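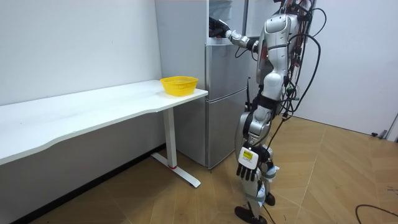
Grimon Shared Rooms
Minutes of the kitchen and common room meeting, April 2025

Chair: Jeanie Forsyth
Minutes: Araceli Becerra
Present: Jeanie Forsyth, Araceli Becerra, one person each from the drawing office, the print workshop, the language classes and Lu (first floor)
Apologies: Plollura (they sent their comments by e-mail, read out under item 3)

The meeting was opened at 16.10. Jeanie asked that we finish before 17.30, as the language classes need the big table.

1. Minutes of the last meeting

The minutes were accepted with one correction. Under "Keys" it was written that the drawing office has lost its key. The drawing office wishes to have it recorded that the key was lent and has come back. Araceli will correct the copy in the folder.

2. Matters from the last meeting

The kettle was replaced. The new one is slower than the old one but does not drip.

The shelf for cups is not yet put up. The print workshop has the brackets but the screws which came with them are too short for this wall. Lu has longer screws and will bring them down.

The sign about the back door was discussed again. It was agreed last time that it should be shorter. Araceli read a new text: "Please pull the door until it clicks." This was accepted.

3. The refrigerator

This item took the most time.

Jeanie reported that the upper compartment has become difficult to use. Things are put in at the front and the older ones move to the back, where they stay. At the last cleaning there was a soup from which the label had come off, and two jars which everybody believed to be somebody else's. They were thrown away, and later the language classes asked for one of the jars. Jeanie has apologised for this.

The comment from Plollura was read out. They write that they are satisfied with the refrigerator itself, but they would like one place which is theirs, so that they do not have to lift out the food of other people to find their milk. They also ask that nothing with fish is kept without a lid.

The drawing office was against dividing the inside by tenant. Some tenants bring lunch every day and others keep only milk, and it would not be fair to give each the same space. The print workshop said that it was tried before, in the old kitchen, and that the names on the shelves were respected for a very short time.

Lu proposed to divide by kind: the shared things (milk, butter, spreads) together in one place, and the personal lunches in another. Shared things do not need a name. Personal things must have a name and the day on which they were put in. After a discussion this was accepted by all present. Jeanie will ask Plollura if they can agree also, as it is not exactly what they wished.

It was decided:

Personal food is marked with a name and a day. A roll of paper tape and a pen will be kept in the kitchen for this. Please do not carry the pen away.

Food without a name may be thrown away on cleaning day.

Food with a name, but which has clearly gone bad, may also be thrown away. The box is washed and left beside the sink until the end of the week.

Fish, cut onion and strong cheese are kept in a closed box.

Please choose what you want before you open the door, as far as this is possible, and close it fully afterwards. The drawing office said that the door was found open in the morning more than once. The milk had to be poured away.

The print workshop asked who pays for shared milk. It stays as now, from the tea and coffee money.

4. The door seal

The door of the refrigerator does not always close by itself and Jeanie believes that the seal is tired. She telephoned Grullik, who repaired the dishwasher. They would come and change the seal for £250, with the visit included. They also said that a small used refrigerator could be had from them for £360, but it would be much smaller than the present one.

There was some discussion whether a repair is worth the money. Lu said that the seal may only be dirty, and that in her home it helped to wash it with warm water and a little soap and to dry it well. It was agreed to do this first and to observe until the next meeting. If the door still does not stay closed, Jeanie may order the repair from Grullik without asking the meeting again. The smaller refrigerator was not wanted by anyone.

5. The desk

The drawing office asked if the desk beside the refrigerator must stay there. A person who works at it has to move each time when somebody wants to come to the food, and the person with the food feels that he disturbs.

Jeanie answered that there is no good place for the desk on the other walls. The language classes suggested to keep it where it is, but not to use it for longer work between 12.00 and 14.00. This was agreed. The chair should be pushed in when one leaves, and bags should not be put on the floor between the desk and the refrigerator.

Papers which are left on the desk overnight will be put together in the tray by the entrance. They will not be thrown away.

6. The floor

The wooden floor was discussed. The print workshop reminded everybody that the mop must be pressed out well, because water should not stand on wood. For spilled drinks a cloth is better than the mop. Please wipe at once and do not wait for cleaning day.

If heavy furniture has to be moved, it should be lifted by two persons and not pushed. Lu offered felt pads for the chairs. Accepted with thanks.

7. Cleaning day

Cleaning day stays on the last Friday of the month. The language classes will do the next one, and then Lu, the drawing office, Plollura and the print workshop, in this order. A tenant who cannot come on the day should exchange with another tenant and tell Araceli.

The list of what belongs to cleaning day was read. "Handles and door of the refrigerator" was added, because finger marks show very clearly on the steel. They should be wiped with a soft cloth along the direction of the metal. Scouring powder must not be used.

8. Money

The budget for the common rooms this year is £3,000. The kettle and the brackets are paid. If the seal is repaired, it will be taken from this sum. The print workshop asked if new curtains are still planned. Jeanie said that they are, but after August, when the painting of the corridor is paid.

9. Any other business

The language classes will have a small celebration for the end of their course and expect 22 guests. They ask to use the kitchen from 17.00 on that day, and to have room in the refrigerator for cold dishes from the morning. Agreed. Araceli will put a note on the door one week before, so that the others can take their food home in time.

One blue lunch box with a broken clip has been beside the sink for a long time. The owner is asked to collect it.

Tasks

Jeanie: write to Plollura about item 3; order the repair if it becomes necessary
Araceli: correction of the old minutes, back door sign, tape and pen, note for the celebration
Lu: screws, felt pads, washing of the seal
Print workshop: shelf for cups

The date of the next meeting will be sent by e-mail. The meeting was closed at 17.25.

Minutes written by Araceli Becerra, read and approved by Jeanie Forsyth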